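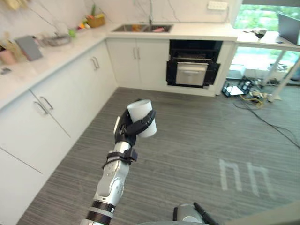 A white kitchen is easy to live with as long as you know what to wipe, what to leave alone and what to keep off the worktop. Most of the questions we get are about these ordinary things, and we have put the answers on one page. They apply to kitchens like this one, with white base units running round a corner, silver bar handles and a pale worktop with faint grey veins, and most of them will be useful in other kitchens too. If your worktop came from another supplier, check their care sheet first.

White kitchens: your questions answered
2024-08-09 — by Krum Delić
Reading time: 5 minutes
Search help pages... Go

What should I clean a marble worktop with?

Warm water, a drop of washing-up liquid and a soft cloth. Rinse the cloth, go over the surface again with clean water, then dry it with a tea towel. Drying matters more than people think, particularly in hard water areas, where drops leave a white ring as they evaporate.

Don't use vinegar, lemon juice, limescale remover or cream cleaner. Acids take the polish off marble and leave a dull patch. You can't wash a patch like that away, and it will need repolishing.

Is a marble-look surface treated the same way?

Not quite. Quartz and porcelain are less fussy about acids but quartz can be marked by heat, so use a trivet under anything from the hob or oven. If you don't know which you have, treat it as marble until you find out. Your order form will say. For Grosix kitchens it is on the second sheet, under "surfaces".

How much can I leave out on the worktop?

As much as you use daily. A container for utensils, a chopping board and a fruit basket are enough for most households. Keep them along the wall so the front half of the worktop is free for preparing food.

Lift everything once a week and wipe underneath. Woven baskets trap crumbs and can hold moisture against the stone, so put a cork mat under them. A chopping board leaned against the wall should be dry before it goes back, or you will get a line of damp where it touches.

Can I stand paper cups or plastic cups on it?

Yes. Wipe up any ring of coffee, red wine or juice when you see it. Tea is slower to mark but it does mark.

Should I choose matt or gloss for the smaller fittings?
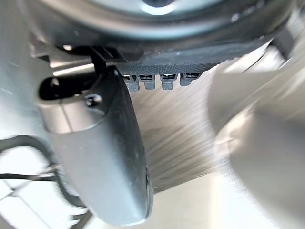
Finish makes more difference on dark fittings than on white ones. Under kitchen lights a gloss surface gives you a hard reflection and shows every smear near it, and matt spreads the light out. Compare the bright white highlight on the glossy dark curve at the top with the soft reflections on the matt grey face lower down. We generally suggest matt for anything you touch with wet hands, such as a soap pump or a bin lid, and gloss only for things out of reach.

Matt does hold on to grease a little more. Use a microfibre cloth with warm soapy water and don't scrub in circles, which can leave shiny spots. Around screws and seams, use an old soft toothbrush.

How do I clean bar handles?

Soapy water on a cloth, then dry. Run the cloth behind the bar as well as along the front. If a handle is loose, open the door and tighten the screws from the inside with a hand screwdriver. Don't use a drill driver, as it is easy to strip the thread.

Replacement handles are sold in pairs. Tell us the distance between the centres of the two screw holes, not the full length of the bar. Trokton handles and Başaran handles may look alike but the holes don't line up.

My white doors have gone slightly yellow. What can I do?

It depends on the door. If it is a film of cooking grease, it will come off with warm soapy water and some patience. If the colour has changed under the grease, it is usually sunlight or a bleach-based cleaner, and cleaning won't bring it back. Try a corner low down near the plinth before you do the whole door.

How high should the worktop be?

Our standard height is 900 mm from finished floor to the top of the worktop. We can go lower or higher by changing the legs under the units. Measure after any new flooring has gone down.

What size of unit do I need for a double sink?

The double sinks we sell need a base unit at least 80 cm wide. Two bowls take up a lot of the run, so think about where the dishwasher will go before you settle on one. Plenty of people use one bowl for washing and keep the other for draining.

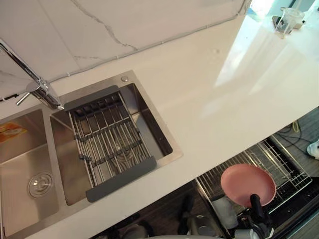
One reader wrote in June to say that she had given up her draining board for a rack over the second bowl and had not missed it, except at Christmas, when the roasting tins had nowhere to go. She asked whether she could leave the rack on the sink all the time.

She can. Lift it off every few days and clean the rim underneath, as limescale builds up where the ends rest. If the ends are silicone, wash them by hand with the dishes. Big tins can dry on a folded towel on the worktop — move the towel once it is soaked, and don't leave it overnight on stone.

How do I get scratches out of a stainless steel sink?

Fine scratches are normal on brushed steel and blend together over the first few months. Always wipe in the direction of the grain. Wire wool leaves tiny bits behind that rust, so keep it away from the sink altogether. A non-scratch pad is fine.

Can I pour boiling water down it?

The steel won't mind. The plastic pipework underneath might, so run the cold tap at the same time.

The pull-down hose on my tap doesn't go back properly. Is it broken?

Probably not. Look in the cupboard under the sink. There is usually a weight clipped to the hose, and a bottle of cleaner or a bag of sponges may be in its way. Clear a space and try again. If the weight has slipped, move it back to the mark on the hose.

Do you reseal worktops?

Yes, for natural stone only. The charge is £129 for a kitchen of ordinary size, and you will need to clear everything off the worktop beforehand and keep it clear until the next morning. We don't reseal quartz, as it doesn't need it.

Which sealer do you use?

Cindovus, the clear one. It doesn't change the colour of the stone or make it shinier.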